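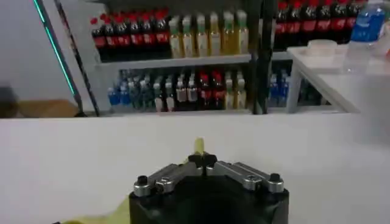 Review: Eltum work table, white (Mensah)

The Eltum is sold by Mensah as a general work table for shared rooms: places where clothing is sorted in the morning, papers are signed in the afternoon and drinks are served in between. Two of these tables were bought for the ground-floor room at Casden in Ciltlow and have been in regular use for six months. The following assessment was prepared for other departments considering the same purchase.

Price and delivery

Each table cost £422, excluding delivery. The tables arrived flat, with the legs packed separately, and assembly required two members of staff. The printed instructions are adequate for the frame but say very little about the adjustable feet, and the first table was put together twice before it stood level. Mensah answered our written enquiry on this point in November and stated that the leaflet would be revised. The second table was assembled without difficulty.

Surface

The top is plain white with a matte finish. Under ceiling lights it does not produce the glare that made our previous tables tiring to work at, and pale garments remain easy to see against it. Ballpoint marks were removed with a damp cloth. A felt-tip mark left overnight was reduced but could still be found by anyone who knew where to look, and departments that use markers frequently should keep a mat to hand.

The finish offers moderate grip. A cotton shirt laid flat stays where it is put while the sleeves are brought in, although very light synthetic fabrics will slide if pulled from one side only. Staff who fold a great deal of clothing reported that they preferred this to a glossy top, on which the whole garment tends to travel.
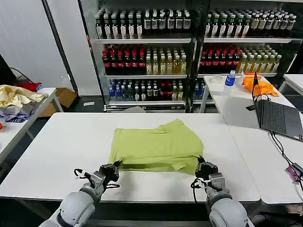

A lime-green shirt, roughly folded, on the white table. The laptop is on a second table set against it.

Size and arrangement

The depth of 684 mm is the measurement that caused most discussion before purchase. It is sufficient for an adult shirt to be spread out and folded with space left at the front. It is less generous for bed linen, and anyone folding sheets will need to work along the length of the table or place two tables together. We adopted the second course on several occasions. The edges are straight and meet closely enough for cloth to be drawn across the join without catching, provided that the feet on both tables have been set to the same height.

Placing a laptop on the adjoining table keeps the folding area clear, and this is the arrangement we would recommend where stock lists are completed at the same time as the work. The Eltum has no cable opening. A lead must therefore pass over the top and down one side, and where the table stands beside a walkway this should be considered before the position is settled. For a table at this price, the omission is a disappointing one.

Stability

With the feet correctly adjusted the table does not rock. Some movement can be felt when a person leans on one corner, and it is more noticeable at the short ends. It has not increased over the period of use. The leg bolts were checked once, after the tables had been moved for decorating, and one required a quarter turn.

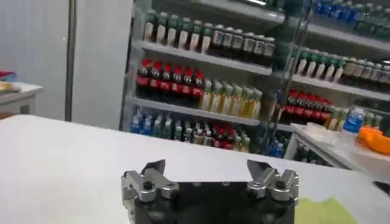 Use in a room with refrigerators calls for a further remark. Chilled bottles set down on the white top leave rings of moisture, and these wiped away without staining, including one left under a cola bottle for the length of a meeting. Spilt tea was also removed completely. The underside of the top has not been tested in this way, and water should not be allowed to run beneath the edge. It is advisable to keep drinks on a separate side table while clothing is being handled.

Moving the table is a task for two people. There are no handles, and the feet should be lifted clear of the floor, as dragging the table will alter the adjustment.

Assessment

The Eltum is recommended for sorting, folding and ordinary desk work. It is not recommended for daily handling of large linen unless two can be bought and left in place. Improved instructions and a cable opening would remove most of our reservations. We have ordered no further tables at present, but would do so if the upper rooms are refitted.

Reviewed by Esi Korletey

Last updated 2/12/25

Comments

Mohsin Jafri
We have the same table in our reception. I agree about the feet. Ours needed resetting after the carpet was changed, and the leaflet was no help whatsoever.

R.P.
Does the top mark if you iron on it with a blanket underneath?

Esi Korletey
We have not tried ironing on it and Mensah's leaflet does not mention heat. I would ask them before doing so.

Folding by the dozen
Is the height suitable for standing work? My back gives out after an hour at most office tables.

Mohsin Jafri
I put ours up on the highest foot setting and it is tolerable, but I am fairly short.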